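About Sevska

Sevska calibrates, repairs and verifies weighing equipment for farms, bakeries, post counters, pharmacies and small manufacturers. The workshop is in Breltdale, with a second collection point at Clulidthorpe. We do not sell new scales, and we have no agreement with any maker under which we would be paid for recommending one.

What we work on

Most of the work is on bench and counter scales up to 30 kg. We also take mechanical beam scales, hanging dials, platform scales up to 1000 kg and laboratory balances reading to two decimal places of a gram. Balances reading finer than that are sent on to a laboratory with better temperature control than ours, and we tell the customer before doing so.

Weighbridges are outside our range. So are medical scales used for dosing by body weight, which need a different form of approval.

How a calibration is done

Equipment is left switched on in the weighing room overnight so that the electronics and the load cell reach room temperature. It is then levelled and exercised with a load near full capacity before any reading is recorded.

Four checks follow. Repeatability is tested by placing the same load several times. Eccentricity is tested by moving a third of the maximum load to each corner of the pan in turn. Linearity is tested upwards and downwards in steps across the range, and the downward readings are compared with the upward ones to show hysteresis. The last check is return to zero after a sustained load.

All readings are taken as found before any adjustment is made. If an adjustment is needed, a second full set is taken as left, and both sets appear on the certificate. Some customers ask us to leave out the first set. We do not do this. A bakery that has been weighing short or over for half a year needs the as-found figures to work out what it sold.

Reference masses

The workshop holds 81 reference masses, from 1 g to 20 kg. The smaller ones are stainless steel and are handled with gloves or forceps. The larger ones are cast iron, painted, with an adjusting cavity under a sealed plug. Each set goes out for comparison once a year, normally in August when the farm work is slack, and the certificate numbers are quoted on every report we issue. A mass that has been dropped is withdrawn until it has been compared again, whether or not it is marked.

Platform scales are tested on site. We bring masses up to 500 kg and use substitution loading above that, with feed sacks or whatever stable material the customer has to hand. The extra uncertainty this adds is stated in the report.

Repairs

Common faults are worn knife edges, corroded load cell cables, blocked overload stops and power supplies that have drifted. Knife edges can be reground 2 or three times before the lever ratio is affected — after that they are replaced. We keep parts for the Ruawai range of dial scales, which has been out of production for many years but is still found in packing sheds. For other old equipment we make parts where a drawing or a sound original exists.

Repairs are quoted before work starts. If the quotation is declined, the item goes back assembled and there is no charge beyond carriage.

History

The business was started by Dwight Gosselin, who had been a scale fitter for 19 years and took over the Breltdale workshop when his employer gave up the lease. At first the work was almost all mechanical. Electronic equipment now makes up the greater part of it, although the beam scale bench is still in use most weeks. Dwight remains responsible for signing certificates.

Sending equipment to us

Remove loose pans and pack them separately. Lock the beam or fit the transit screws if the scale has them — most damage we see on arrival comes from a free beam in a moving van. Include the power supply, even if you believe it to be sound, and a note of where the scale normally stands.
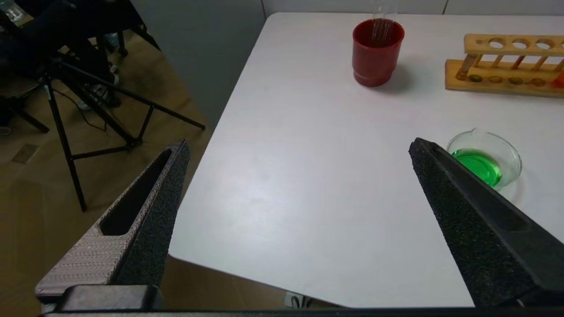
The note should also say what is weighed on it and the smallest quantity that matters. Without that we test over the full range marked on the rating plate. Items can be left at Breltdale from 8 a.m., or at Clulidthorpe by arrangement.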